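# Stock parallel fingers vs soft fingers for laundry: worth the money?

**brolga_shed** wrote:

I've got a two-arm setup and I'm getting sick of arguing with my business partner about fingers, so I'm bringing it here. He wants to buy the Ornard soft set. The brochure reckons it will pick up "any textile, any pile, first time". I've read enough brochures to keep my wallet shut until somebody shows me numbers.

The job is dull. Pick clothes out of a basket on the floor, put them in a front loader, shut the door. We're on the stock parallel grippers for now.

Has anyone here run both on the same job? Not towels laid flat on a bench, please. Clothes in a heap.

---

**tinlid** wrote:

Ran the Ornards for a fortnight last October. They're fine on towels and useless on anything thin. The pads fold under the load and a T-shirt slides straight out. Went back to hard fingers and stuck some rubber on the tips.

---

**Kyrylo Hnatiuk** wrote:

I don't agree with tinlid. We have the same set and T-shirts were never the trouble. Were you running the default grip force? The default is far too low. Turn it up and they hold cotton without any drama.

My complaint is the width. With the soft fingers on, the gripper gets fat, and it bumps the rim of the basket on the way in. Long thin fingers go down beside the rim and you can get at the stuff along the wall.

---

**tinlid** wrote:

Force was up as far as it would go. Maybe you got a better batch. I'd still like to see your numbers, "without any drama" isn't one.

---

**Kyrylo Hnatiuk** wrote:

Fair. 50 tries on mixed cotton, 2 drops. Same basket, same arm, wrist camera only. I didn't write down the misses where it closed on air, so take it for what it's worth.

---

**brolga_shed** wrote:

So the misses don't count? That's half of what I want to know. A drop I can recover from. Closing on nothing and then carrying nothing over to the machine is what eats my afternoon.

---

**mapleandmotors** wrote:

Everybody is arguing about fingers and I'd bet the cheque for those Ornards that the trouble is the camera. A bunched-up shirt in one plain colour has next to no texture for depth to work with. Our Utari unit gave us a lovely smooth blob where the sleeve was supposed to be. Swapping fingers did nothing. Moving the camera up high so it saw both grippers and the basket together did a lot more.

And the door is a separate problem. Soft fingers on a latch? Good luck.

---

**tinlid** wrote:

The door is where I'd look too. Shiny drum, curved glass, black rim. Depth hates every bit of that.

---

**yabby_pot** wrote:

Can I be the grump about controllers? We tried a Wukach and the one that came with the arms, and the gripper close command lagged on both. If you're grabbing on the move, a late close looks exactly like a bad finger. Log the command and the finger position before you spend a cent. Our log from one morning had 818 close commands in it and the late ones bunched up whenever both arms were moving.

---

**brolga_shed** wrote:

OK, that's useful, and annoying. I haven't logged the close at all.

For mapleandmotors, I'm already on a high view. Stock fingers both sides: 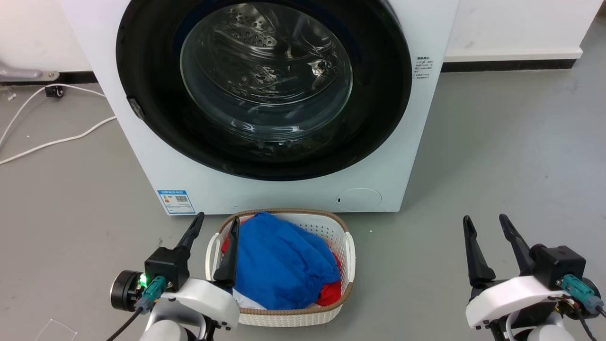
*Head camera, left gripper at the basket rim, washer behind.*

You can see what Kyrylo means about the rim. I'm not convinced anything wider would fit down the side where the red stuff is.

---

**Kyrylo Hnatiuk** wrote:

Yes, that is the spot I was talking about. The soft set would have to come in from the top, and on top you've mostly got the blue one to grab. You might clear it first and then the rest is easier, but that's a different plan, and it's slower.

---

**mapleandmotors** wrote:

Good view for the basket. I'd still want a wrist camera for the last bit, the fingers will hide the cloth right when you need to see it.

---

**tinlid** wrote:

Or skip the extra camera and close on current. Plenty of people fold cloth with nothing fancy on the wrist. I don't buy that every problem needs another camera.

---

**mapleandmotors** wrote:

Current tells you that you've got something. It won't tell you that you've got two things.

---

**yabby_pot** wrote:

A Yoshida rep told me theirs could do both from current alone. I asked for a log and never heard back.

---

**brolga_shed** wrote:

Plan for now: log the close timing first, then 30 grabs with stock fingers, then the same with tinlid's rubber tips. I'll count air grabs and drops separately. If the rubber gets me most of the way there, the Ornards can stay in the catalogue. Tinlid, what grade of rubber did you use, and did you glue it or tape it?

---

**tinlid** wrote:

Bike inner tube, glued. Tape creeps. Rough up the tips with sandpaper first or it'll peel off.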